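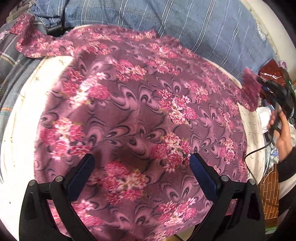 Bedding and Blankets: Common Questions

Fendbridge Guest House, housekeeping page. Kept up to date by Kyriaki Karamanlidis.

What bedding comes with my room?

A fitted sheet, a top sheet, 2 pillowcases per pillow and one fleece blanket for each bed. From October to March we add a second blanket. The fleeces are flowered, striped or plain, and we can't promise a particular one.

Can I ask for more blankets?

Yes. Call the desk before 9 p.m. and someone will bring them up. After that, help yourself from the cupboard on the second-floor landing. The limit is 4 per room.

Do the blankets get washed between guests?

Yes, every one, including those that look unused. If you borrow from the landing cupboard, leave the blanket in your room when you check out. Please don't put it back on the shelf.

How do you wash fleece?

Cold water, gentle cycle, half the usual detergent and no fabric softener. Softener coats the fibers and the blanket stops feeling warm. We dry on low and take them out slightly damp to finish on the line.

Why don't the sheets and blankets match?

We buy bedding a few pieces at a time and keep it until it wears out. Plaids, pinstripes and florals end up on the same shelf. 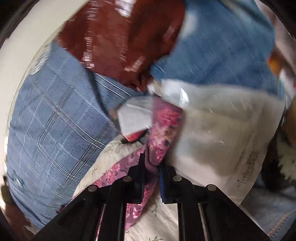 How should I fold a fleece before putting it away?

Shake it out first and lay it on the bed, printed side down. Fold it in half lengthwise, then in half again, and roll from one short end. Thick ones won't roll tightly, so fold those in thirds and set them at the bottom of the stack.

Is it all right to store blankets in plastic bags?

For a few weeks, yes, if they are completely dry. For a whole season use a cotton bag or an old pillowcase. Aliki Giannakopoulos sews ours from worn-out sheets and sells the extras at the desk.

My blanket is shedding. Is something wrong with it?

New fleece sheds for the first few washes. Wash it separately until it stops. If an older one is still leaving fluff on your clothes, tell us and we'll swap it.

Can I bring my own bedding?

Of course. Let us know when you book and we'll leave the bed bare. Twin mattresses are in rooms 2 and 4, and the rest are doubles.

I left a blanket behind. Who do I contact?

Ask the desk for Panagiotis Koutsoukos. We hold lost items until the end of the following month, and we can mail them if you pay the postage.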